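Sulinis holds interim dividend and points to slower payouts

Sulinis, the warehouse and factory equipment group, kept its interim dividend unchanged on Friday and told shareholders to expect a smaller share of profit to be paid out over the next 2 years while it spends more on its plants.

The company will pay 2 cents a share for the first half, the same as last year. Several investors had been looking for an increase after a strong spring, and the stock slipped in afternoon trading before recovering part of the loss by the close.

First-half revenue was $622 million, up from the same period a year earlier, with most of the gain coming from service contracts and spare parts. Sales of new equipment were flat. Management said customers were still placing orders but were taking longer to sign, and that a few large projects expected before the end of July had moved into the second half.

Capital spending is where the plan changes. Sulinis now expects to spend $400 million over the 2-year period, with the largest portion going to its main plant at Pridbridge. The site makes conveyor sections, lift tables and control cabinets, and parts of it have not been updated since the company bought it from a previous owner. A second paint line, a new loading yard and a replacement for the plant's electrical supply are all in the budget.

The rest will be divided between a parts warehouse, computer systems and routine maintenance. The company said none of the money is set aside for acquisitions.

"We would sooner fund this from our own cash than borrow for it at current rates," finance chief Thu Vũ told analysts on a conference call. "That means the dividend grows more slowly for a while. We are not cutting it, and we have no plan to cut it."

Vũ said the board would look at the final dividend in the usual way, after the full-year accounts are complete. She declined to give a target payout ratio. Asked whether a share buyback was still under discussion, she said it was not a priority this year.
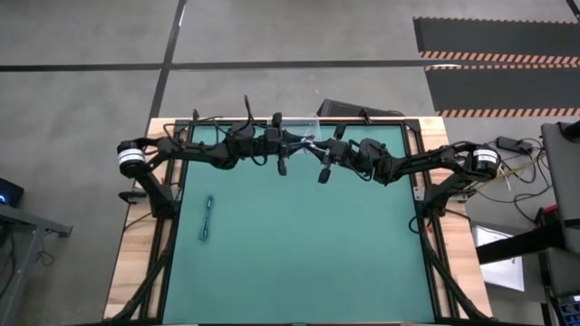

Spending on automation has become a regular question on earnings calls across the equipment business, and Sulinis was asked about it several times. Vũ said investors should not assume that every dollar spent at Pridbridge would go toward replacing manual work. The cost of automated assembly varies widely, she said, and a bench station with two robot arms facing each other across a worktable sits at a very different price level from a full production line with its own building and power supply. Most of the Pridbridge money is for the second kind of item, along with plain construction work. The company did not give a breakdown.

Analysts were split on the update. Brokerage Juntunen cut its rating on the shares to hold from buy, saying the case for owning the stock had rested on rising cash returns and that those returns had now been pushed back. In a note to clients, the firm said the spending plan was sensible but came with little detail on what it would earn. It also pointed to construction costs, which have climbed over the past year and could push the final bill higher.

Grimau, a fund manager that has owned Sulinis shares for several years, took a kinder view. It said the Pridbridge plant had been a bottleneck for some time and that late deliveries had cost the company repeat business. The fund said it had not sold any shares after the announcement and would judge the plan on whether delivery times improved.

Sulinis has become popular with income investors in part because it kept paying through the downturn in 2020, when a number of its competitors suspended dividends. Its yield has been higher than most of the sector, and the shares have tended to move more on payout news than on orders. Juntunen said this could make the next few quarters uncomfortable, as holders who bought for the income decide whether to stay.

Free cash flow in the first half was lower than a year earlier. The company blamed larger inventories, saying it had bought motors and electronic parts ahead of need so as not to be caught short. Stocks of steel were also up. Vũ said inventories should come down by year-end if suppliers keep to their current schedules, but she did not offer a figure.

Net debt was $100 million at the end of the half. Lenders' limits are well above that level, the company said, and no major loan comes due before the new spending is finished. Sulinis has a credit line that it has not drawn on.

Operating margin narrowed slightly. Freight was the main cause, followed by wages, where a new agreement with hourly staff took effect during the period. Price increases made in the spring covered part of the added cost, and another round took effect in July. The company said it had not lost any large accounts over pricing, although some smaller buyers had put off orders.

Work at Pridbridge is to begin with the electrical supply, which has to be in place before the paint line can be installed. The plant will stay open throughout. Management said there would be short stoppages on some lines, scheduled for weekends where possible, and that the effect on output had already been included in its forecast.

The company left that forecast unchanged. It still expects full-year revenue to grow from last year and operating profit to be level or slightly higher. Orders on hand at the end of the half were enough to cover most of the planned production for the rest of the year, it said, with the service business less exposed to any slowdown.

The interim dividend will be paid in the fall to shareholders on the register at the record date, which the company will confirm in a separate notice. A trading update covering the third quarter will follow, and management said it would include the first progress report on the Pridbridge work.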